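4.2 Small prints, big prints, and what people call "busy"

Section 4.1 dealt with color. This one is pattern, mostly florals, mostly cotton and paper. The interviews in Pernness and Brellolside were done before the coding sheet was final, so some of the early ones are thin on scale (how large the repeat is) and fat on color. We kept them in. Lionel Bouvier's notes fill some of the gaps.

17 households. Each one was shown the same 20 swatches, laid out on whatever surface they ate at, with the cloth left on if there was a cloth. That last part matters more than we first thought. A swatch looked at on bare wood gets one answer and the same swatch on a printed tablecloth gets another. One woman in Pernness put a stripe back in the pile as "too much," then picked it up again after the cloth was off for washing and said it was quite plain. We did not plan for this. Next round should.

The word "busy" came up in nearly every interview and we never supplied it. People used it for at least two different things. First use: too many colors. Second use: nowhere for the eye to stop, whatever the colors. The second is the one of interest here. A two-color print can be busy in this sense and a seven-color print can fail to be. Đoàn makes a similar split between "loud" and "crowded" in her work on curtain fabric, and we follow it loosely, though her crowded is stricter than ours and leaves out borders.

Scale first. Asked to pair a wall print with a cloth print, most people went for one large and one small. Reasons were vague. "They'd fight otherwise." "One has to sit back." Josiane Tessier, who ran the Brellolside visits, asked people to point at the one that sits back, and the finger nearly always went to the small print, even when the small print was darker. Darkness did not seem to pull it forward. We had expected the oposite.

Then shape. A medallion, meaning a closed round motif with a clear middle, reads as a thing on a ground. A trailing stem does not. It reads as the ground itself, or as a texture with some flowers caught in it. Put medallions on the wall and a floral underneath and people will describe the wall as decorated and the lower surface as "just the cloth," or "just the mat," even where the two have the same amount of printing on them per hand's width. See Figure 3 for the combination. Pale ground on the wall, strong red on top of it.
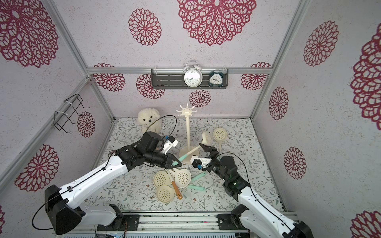 Figure 3. Crimson mandala-like motifs on a pale lilac-white wall, with a floral-patterned covering beneath.

Opinions on this pairing split by age more than by town. Older participants were easy with it. Several had grown up with a papered kitchen and an oilcloth bought years apart, neither chosen with the other in mind, and saw no problem to solve. "You got what Priltley had." (Priltley being the dry goods shop in Brellolside, long closed.) Younger ones wanted a rule. They asked us whether it matched. We had told the interviewers not to answer and mostly they did not.

A side point. Red on a pale wall was called "Christmas" by some and "Indian" by others, and those who said one did not say the other. Florian Langlois thinks the order of the swatches did this, as the batch from February had a holly print near the top. Could be. The order was changed after that and the Christmas answers dropped off but did not go away. Not pursued further in this paper.

Next, ground. By ground we mean the unprinted part, what is left once the motifs are down. In the trade it is treated as background and priced as nothing. Participants treated it as the main thing once they were asked to live with a print and not just pick it. Every household kept one cloth for a trial period, and in the exit talk (20 minutes, longer where there was coffee) hardly anyone brought up the flowers. They brought up crumbs, stains, and losing small objects. Scissors. A thimble. A white pill, on a white cloth. Tonantzin Mendoza coded these as "finding" remarks and they turned out to be the largest single group in the exit material.

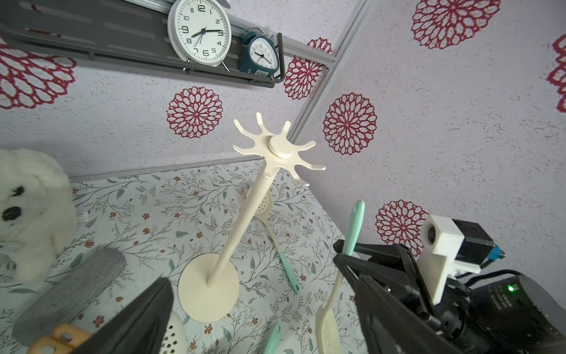 Finding remarks depend on how the ground is broken up, and less on how much of it there is. A dense all-over print hides a small thing by surrounding it with other small things. An open print leaves gaps, and the object sits in a gap or across one. But an open print with thin lines in it can also trip people up, as lines get taken for edges. Branching-stem designs are the usual case. With gray-green stems as thin as those in the second picture, on a white cloth, the small rust-red flowers are what tends to be seen first, and the stems only later or not at all. A cream utensil on that cloth has only a pale ground to stand off from; a mint-green handle is closer to the teal of the leaves. Participants described this kind of trouble in their own terms. "The green ones go into the leaves." "I know it's there, I just can't see it yet."

So the advice in the older household manuals, small print for the table and bold for the wall, holds up for looks and does poorly for finding. The manuals do not seperate the two. A bold print on the table, with big calm areas between motifs, did better in the exit talks and worse in the swatch sorting. People would not choose it and then did not mind having it.

Coding was by three readers working apart (Mendoza, Tessier, Mathis Royer). Where they disagreed it was almost always over "busy," sense one or sense two. Disputed remarks were left out of the counts in 4.3 but are quoted freely here. Coding closed in May 2018. The swatch list, with repeat sizes, is in the appendix, less the holly print, which we no longer have a piece of.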